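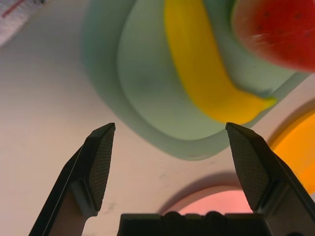 Bananas should never go in with the other fruit, according to a reader in Uderville, who wrote in after my last page to tell me I'd been doing the fruit bowl wrong for years. They give off a gas as they ripen, she says, and everything sat next to them goes over faster. Well, she's right about the gas, and I've had enough floury pears to prove it. But I'm still keeping my bananas in the bowl, because if they're out of sight we forget them and then I find them when they've gone black. So this is how I get round it.

Buy them in two lots. I pick up a few yellow ones for now and a few properly green ones for the end of the week, and the green ones live on the windowsill in the back kitchen, well away from anything else. When the bowl's empty they move in. Simple, and it stopped me making banana bread every single Sunday (nice as it is, you can have too much).

Apples and pears go in the bottom drawer of the fridge, avocados too once they give a bit when you press them. If you've got a rock-hard avocado, that's the one thing that does want to be next to a banana. Pop the pair in a paper bag, fold the top over and look at it the next day.

A wide shallow bowl is far better than a deep one. I had a lovely deep one from the market at Dukdale and the fruit at the bottom was always bruised before we got down to it. In a shallow one you can see the lot at a glance. Tip it out once a week and wipe it, sides as well, and dry it before anything goes back. Warm water and a drop of washing-up liquid will do. If you get fruit flies, wipe the table underneath too, they'll find the tiniest sticky patch.

Now, melon. Whole watermelon is fine on the side for days and I think it tastes better for it, but once you've put a knife through it, it's a fridge thing. Wash the outside first! I never used to bother, and then it dawned on me that the knife drags whatever's on the skin straight through the middle. I cut ours into wedges and put them in a lidded box with a bit of kitchen paper folded in the bottom to catch the juice. Change the paper if it's soaked. We eat it within 5 days, usually a lot less if it's hot. Wedges for a table of people can go out in a bowl just before you sit down, but put back what's left when you clear the plates.

Fruit stains on a pale table -- cold water first, then a paste of bicarb and water left on for a few minutes and wiped off with a soft cloth. Don't scrub, and try it on a corner if you're not sure of the finish. It shifted most of a beetroot ring for me back in May, though if I catch the light right I can still see where it was.

Spotty bananas that no one wants: peel them, slice them, freeze them flat on a tray and then bag them up. Peel them FIRST. I once froze 6 in their skins and ended up going at them with a potato peeler.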